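2022-07-21

Too hot to sleep past five, so I got up and had it out with the back room.

I've been calling it the back room for nine years because calling it anything else would mean deciding what it is. The Ranby people who sold us the place had it down as a "flex space." It has flexed, all right. It holds a treadmill with a coat on it, the Christmas things that were supposed to go up to the attic last December, two printers (one dead, one dying), and everything left over from every project I ever swore I'd finish by fall.

The plan was simple. I bought bins. I am fifty-one years old and I still believe, each and every time, that the trouble is a shortage of bins. They came from Drommont in a box you could have buried a pony in, and the bill was $156, for which I could have eaten very well for a week and left the back room alone. Bright blue. They looked more tasteful on my phone. In the room they look like a children's swimming program.

Started with the building stuff, meaning the blocks, the spacers, the foam and all the offcut business from when I was making model houses. I quit the model houses in the middle of the third one. It still has no roof. I found it behind the treadmill and we looked at each other for a while.

Sorting rule number one was by color. This lasted until about the second shelf, when I noticed nearly everything I own is gray. Sorting rule number two was by size, which sounded scientific and meant I spent twenty minutes holding things up next to other things. Rule number three was by what it's for. I'd have gotten on fine with rule three if I knew what any of it was for.

Kanyarat called around ten, while I was sitting on the floor in a ring of objects like somebody about to summon something. She asked how it was going and I said very well. She asked how many bins I'd filled and I said it wasn't that kind of project. She then told me she'd cleared her whole garage in a weekend and found 263 dollars in an old tackle box. I found a bag of rubber bands that had melted into one rubber band.

She also said, in that voice, that I should only keep what I'd go out and buy again. So I tried it. Would I buy this bracket again? I don't remember buying it the first time. Would I buy the roofless house? No, but I wouldn't buy the dog again either, considering what he's cost, and he's staying.

Stopped for lunch at Đào, by which I mean I fled there. Cold noodles, extra lime, their air conditioning. I stayed until the ice in my glass was gone and then I stayed through another glass. The woman at the counter asked if I'd been painting. I had not been painting. I don't know what was on my face and I didn't look until I got home, and it was dust, in the shape of my own hand.

Afternoon went better, mainly because I lowered my standards. I made one bin "blocks and things like blocks" and one bin "ask Kanyarat," and once there was a bin for her to deal with I became very decisive. Whole drawers went in there. The manual for the Ruseck drill went in there, along with the charger that doesn't fit the Ruseck drill, and a brass hook that I'm fairly sure came off her own back door.

The frames held me up the longest. I mean the square blocks with the square hole through the middle, the chunky gray ones. I had big ideas for those. They were going to be windows for house number two, until I held one against the wall of house number two and found the window was bigger than the front door. After that they were going to be bookends, then a sort of stand for a candle, then for a good long while they were something I tripped over. 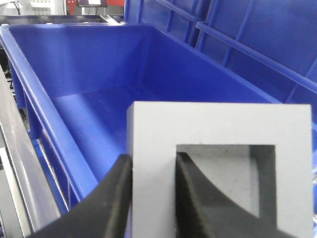 I did think about throwing them out. Got as far as carrying one to the kitchen. But a thing with a hole that neat in it seems like it must be useful, and I stood there by the trash trying it on the faucet, the paper towels and the dog's bowl, and it didn't suit any of them. Back it went to the blocks bin. They scuff if you drop them, I can report.

By four I had a patch of carpet showing that I haven't seen since we moved in the treadmill. It's a different color from the rest of the carpet. Nicer, too. I considered moving the treadmill over to cover the ugly part and then understood I'd be starting again from the beginning, so I had a shower.

Things I still haven't dealt with: both printers, the coat, the Christmas things, the drawer that won't open, whatever's keeping the drawer from opening. The labels, too. I bought a pack of 39 stickers and used two, and one of those is on the wrong bin, and I pressed it down hard because I was feeling confident.

Kanyarat called again after supper to see if I'd like to borrow her shelf unit. I said yes before I remembered I'd have to put it somewhere. She's bringing it over in the morning. I'm going to hand her the bin while her arms are free.

Windows open, fan on, still eighty degrees in here. The dog has gone to lie on the nice carpet.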